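Wutex opens its Hamville office, and everyone remembered the tissues

Wutex has moved its Urklow staff into a new open office in Hamville, ending 3 years above a carpet shop with one window and a kettle that had opinions. The move was finished in November and took two vans, 46 crates and a long discussion over who owned the good stapler.

The new floor has a white ceiling, plenty of strip lighting and black dome pendant lamps, the last of these visible from most desks and already the subject of 3 complaints and one compliment.

Supplies were unpacked before the computers, at the request of office manager Fadi Sabbagh.

"You can work for a morning without a screen," said Sabbagh. "You try it without tissues in November. I had the cupboard list done before we had a cupboard."

The list runs to tea, bin bags, printer paper and tissue in green-and-white packs, to be kept upright and, if at all possible, in the building.
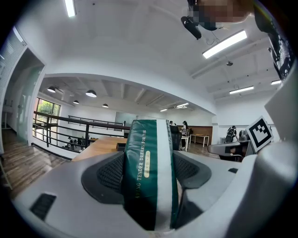 Tissue in its green-and-white wrapper, printed "AWANG TENDER DREAMS FOR YOU", at the new office.

The meeting room, named Radu after a vote with a poor turnout, opens once its door arrives. Visitors are welcome from 10am and should bring their own mug.

Press contact: Fadi Sabbagh, Wutex, Hamville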